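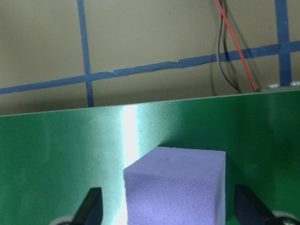 Cut foam should be sorted by cell structure first and by size second, one customer of Toner wrote to the company in March, and the color can wait until last. Toner has now adopted part of that suggestion at its sorting room in Nandale.

The revised layout went into use on 1 March 2025. It covers the Retamal line of foam cubes, sold as filler and spacing blocks for shipping cartons. The opening run was set at 3493 pieces, of which 627 are lavender. The rest are in the standard colors.

The work table is covered in brown kraft paper and marked off in squares with blue tape. Under the new procedure, each square takes one grade of foam. Pieces with a fine, even cell pattern go in the rows nearest the bins. Pieces with larger or irregular cells go in the outer rows. A small dent along one edge does not move a cube to a lower grade. A tear through a face does.

Grading is done on the cut face, where the cells are open and easy to compare. The top face is checked for flatness only.

Paper is replaced at the end of each run, and the tape is laid again from a printed plan. Toner considered painting the squares directly on the table but kept the tape, as the square size changes with the order.

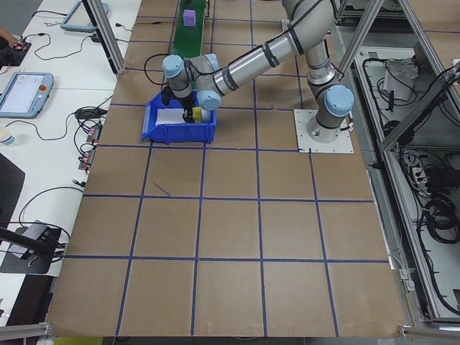

Can small items share a blue bin with flat paper goods? They can, provided the paper goes in first and lies flat on the bottom.

Cubes that pass grading are sent to the Vurkeck warehouse, which has shelf space for 1341 cartons of foam. Mixed cartons will carry a grade mark on the short side. Cartons packed under the old layout keep their existing labels and will not be opened for regrading.

Orders already placed are not affected. The next run uses the same grades, with a larger square for double-size cubes.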